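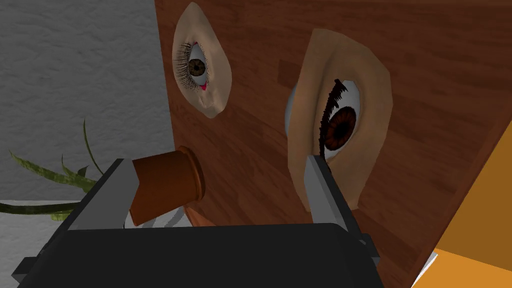
What do you do when the fingers close on something round and it slips sideways?
Close slower, and center the gripper on the widest part before you start. Most of our slipping came from starting off to one side and letting the fingers drag the thing over.

I'm putting that at the top because it's what I would want to find if I opened this notebook again in September with everything forgotten.

April 21, 2023. Shared workshop, long evening session, simulator only. The real arm is still in pieces on my kitchen table, waiting for the wrist bracket, so all of tonight was spent in the Mindon room (Rania's name for our practice room in the simulator, and it has stuck). I'd meant to do one short test and be home early. You can guess how that went!

We began with the brown cylinder, up by the wooden board with the two big eyes on it. I do love those eyes. The wrist view gets very close to the board there, and I set the approach to stop 10 mm sooner than it used to. I'd like to keep that margin for the real arm too, at least until I trust my own measuring.

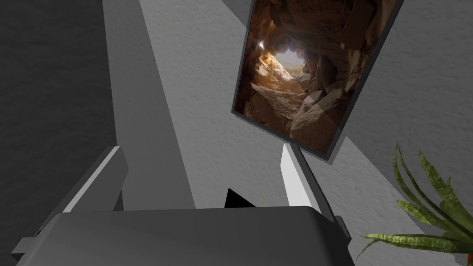

Nabila Benmoussa

Next I went through the wrist angles. With the palm tilted up toward the wall the view takes in the cave picture and the tips of the plant leaves, and I find it surprisingly hard to tell which way is level when the picture hangs at a slant like that. Rania Ait Brahim suggested printing the wrist roll in the corner of the display, in degrees, and I'll write that in tomorrow before I do anything else. She also wants the log to save every pose - I had it keeping only the last 2000 lines, and we lost the early part of the session because of it. My fault, and an easy fix.

Closing speed is now 160 on the slider, down from wherever I had left it during Ramadan, when I was mostly working late and not writing things down properly. Please, whoever uses the settings file after me, put a note beside the number when you change it.

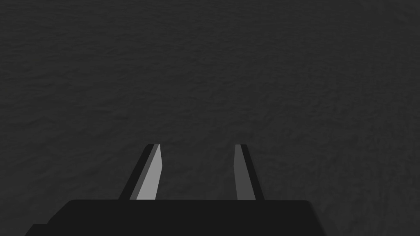
Fingers open, nothing held, gray surface ahead.

For the open position I want one fixed starting value and no more fiddling. Rania thinks we should read it back from the fingers each time, and she may well be right, but I'd like to try it my way for 3 sessions first and compare the logs.

Still to do: wrist roll on the display, longer log, ask Sirkham about the bracket, and find the box of short screws that I'm sure I put on the shelf by the drill press.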